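## 4. Working rules for demonstration recording in home kitchens

The rules in this section were written for people who record hand demonstrations in real kitchens, for later use in training manipulation policies. They cover the task sheet, the markers, the state of the counter, the labels and the handling of episodes that don't fit their task. They grew out of the Plemholm collection, which ran in 40 kitchens, and were revised once, in August, after the first full review. The review covered 2912 episodes. In 331 of them at least one rule had been broken in a way that changed how the episode could be used.

We write "must" where a breach means the episode can't go into the main set, and "should" where it goes in with a flag. The wording is kept short. Recordists read the rules on a phone or on a printed card, often with the demonstrator already standing at the counter, and the first draft was too long to be read there.

### 4.1 The task sheet

Each task has a sheet. The sheet must number its steps, give one action per step, and name the object acted on and the place it goes to. "Clean up" isn't a step. "Wipe the counter with the cloth and hang the cloth on the tap" is closer, but it holds two actions and should be split.

The sheet must be in plain type, dark on white, large enough to be read at arm's length by someone who doesn't lean forward. It should hang where the demonstrator can read it with a small lift of the eyes. The underside or lower edge of a wall cabinet works well in most kitchens. A sheet lying on the counter gets covered, or gets moved, and the moving of it ends up in the data. A sheet on the fridge makes people turn around.

One sheet is up at a time. If a session covers several tasks, the sheet comes down before the next task starts and the new one goes up in its place. In the Macedo kitchens this was done by the recordist. In the Drurnholm kitchens it was left to the demonstrators, and sheets stayed up longer there than they should have. We now ask that the recordist do it everywhere.

A sheet in view is treated as part of the surroundings. It may be complete, it may have its top lines out of view, and it may hang at an angle. None of that says which task is being carried out, and no label may be derived from it (see 4.4).

**Figure 2.** Head-mounted views of two-handed jar handling with a cloth at a kitchen counter. A printed, numbered sheet for preparing garlic hangs at the wall cabinets, and square markers are worn at the wrist or forearm.

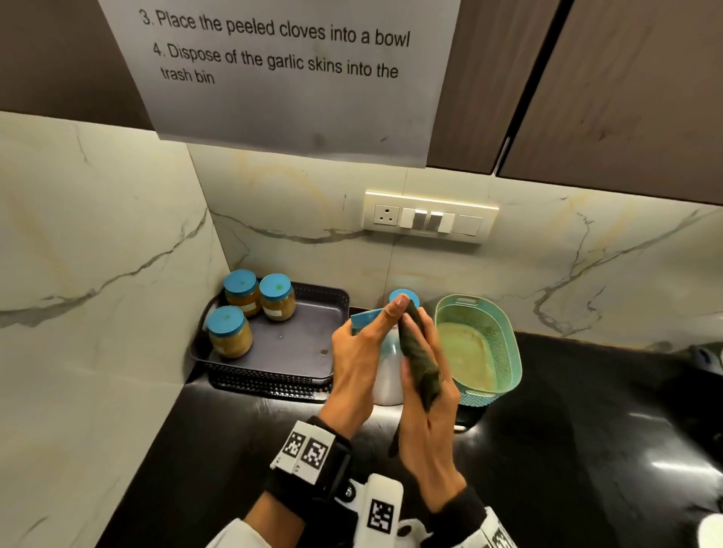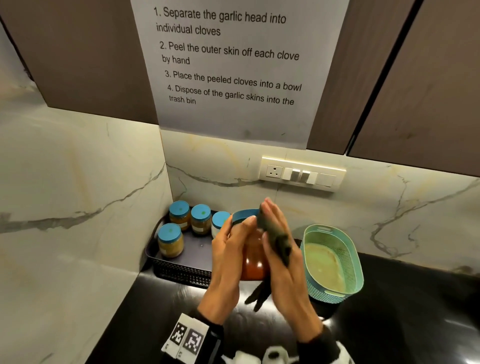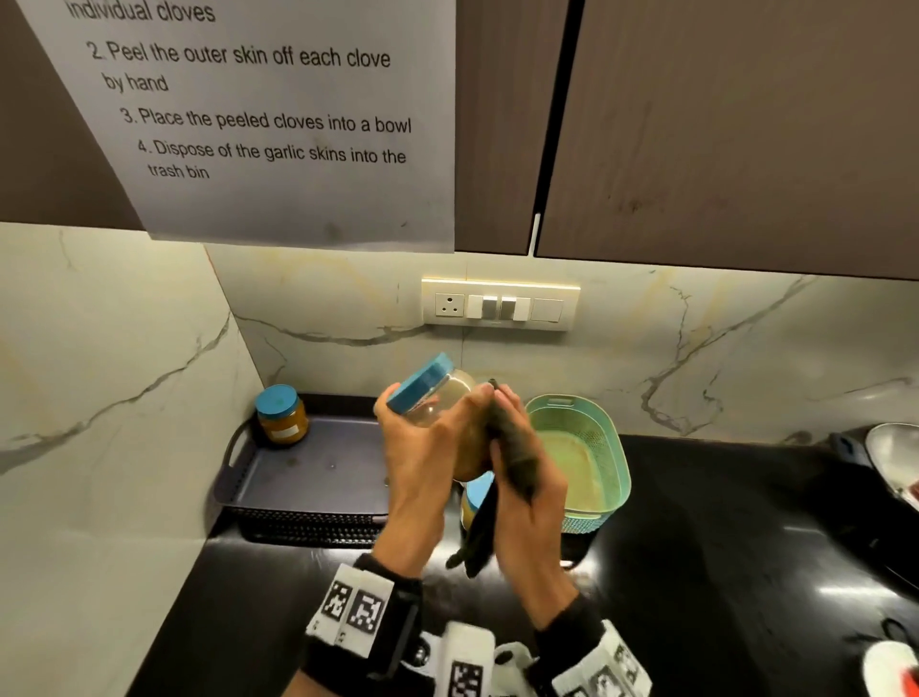

### 4.2 Markers and sleeves

Square markers must be mounted flat. A marker that bends around the wrist can still be detected in many views, but its pose estimate drifts, and the drift is hard to find afterwards. If a strap is too loose to hold the marker flat, it should be padded underneath. Tape over the face of a marker isn't allowed, because overhead kitchen lights reflect off it.

Sleeves cause more trouble than straps. A long sleeve works its way forward as the arms reach, and may cover a marker for a stretch of the episode without the demonstrator noticing. Demonstrators should push sleeves back behind the strap, or wear the strap outside the sleeve with the sleeve pulled smooth. Both are fine. Changing from one to the other in the middle of a session isn't, unless the calibration is repeated.

The recordist checks the markers before the first episode and after each break. The check has a fixed form: both hands out over the counter, palms down, then palms up, then one turn of each wrist. It takes less time than reading this paragraph. In the first version of the rules the check was a "should", and it was skipped at about the rate one would expect of a "should" at the end of an afternoon. It is now a "must".

### 4.3 The counter

The demonstrator's kitchen is left as it is. We don't ask people to clear the counter, to hide jars or appliances, or to swap their own containers for ours. An early pilot did ask for this, and the resulting episodes were tidy and of little use in any other room. The policy that was trained on them did poorly once there was a tray or a basket next to the object it was supposed to pick up.

There are three exceptions. Papers with names or addresses must be out of view. Medicines must be out of view. Knives that the task doesn't need should be put in a drawer before recording starts, both for safety and because reviewers kept marking them as task objects.

Glossy counters and tiled or stone backsplashes are accepted. Strong reflections should be noted in the session record, with a word on where the light comes from. Recordists may switch a light on or off before a session but must not change the lighting between episodes of the same task. Drawing a curtain counts as changing the lighting.

Objects may be put back anywhere that a person would normally put them. We had a rule that every object should return to its starting place. It was dropped on the advice of Iveta Charvát, who went through the Bonard sessions and found demonstrators glancing back and forth to check where a lid had been. Resetting is now done between episodes, off the record, and it needn't be exact.

### 4.4 Labelling

Labels must come from what the hands do. The reviewer watches the episode without the task name and writes a short line for each segment: the action, the object, and the tool or aid if there is one. The task name is shown only when all segments have been written. Where the two disagree, the segment lines stand and the episode is passed on under 4.5.

This order matters more than we first thought. Reviewers who saw the task name at the start tended to read the segments through it. A hand moving toward a bowl became "places clove in bowl" whether or not a clove was visible. With the name held back, the same reviewers wrote "hand moves to bowl" and left it at that.

Four points on wording:

- Use the general word if the object isn't clear. "Container" is acceptable, and so is "jar or tub".
- Don't write an outcome that isn't shown. A hand pressed on a lid is "presses lid". "Opens jar" is reserved for segments in which the lid is seen to come off.
- Record cloths, pads and gloves as aids, with the hand that holds them. Don't guess at the purpose if gripping and wiping can't be told apart.
- Leave contents out unless the task depends on them. Colour seen through a jar is a poor guide to what is in it.

The third point was added after the August revision. Cloths had been labelled as clutter in some sessions and as tools in others, and the two groups couldn't be merged without going back to the video. For a two-handed task with a lid, the difference is considerable. A hand that holds a folded cloth closes differently from a bare one, the fingertips are often hidden, and contact can only be inferred. An episode with a cloth must therefore carry the aid flag, even if the cloth is in the hand for a short part of it.

### 4.5 Episodes that don't fit their task

Episodes in which the recorded activity differs from the assigned task must not be deleted by the recordist. They are kept, marked as unassigned and sent to a second reviewer, who may do one of 2 things: give the episode a task from the existing list, or leave it unassigned with its segment lines intact. New task names aren't made up during review. If a kind of activity keeps turning up, it's raised at the monthly meeting and added to the list there, with a sheet of its own.

Catinca Bogdan argued for a stricter rule, under which an unassigned episode would be dropped after a set period. Her concern was that the unassigned pool would be used to pad out totals. We kept the episodes but took up the concern: unassigned episodes are reported on a separate line and are left out of every per-task count in Section 5.

Demonstrators aren't told off for an episode of this kind, and their pay doesn't depend on it. We say so on the consent form and again at the start of the session. People who fear losing an episode will hurry through a step that has gone wrong, or will hide a fumble with the other hand, and both do more harm to the set than a mislabelled task that gets caught.

### 4.6 Stopping

Anyone in the room may stop a recording at any time by saying "stop". The demonstrator doesn't have to give a reason. The recordist notes the stop and the last segment that was fully completed. Partial episodes are kept if that segment can be labelled under 4.4, and if the demonstrator agrees.

A recording must be stopped when another person comes into view who hasn't signed the form, when glass breaks, when a hob is on and unattended, or when a demonstrator strains at something that won't move. For lids, the card says to set the jar down after two tries. Any later attempt is recorded as a new episode, with the same aid or a different one noted in the session record. The remaining stop conditions concern hot oil and mains appliances and are listed with the recordist's card in Appendix B.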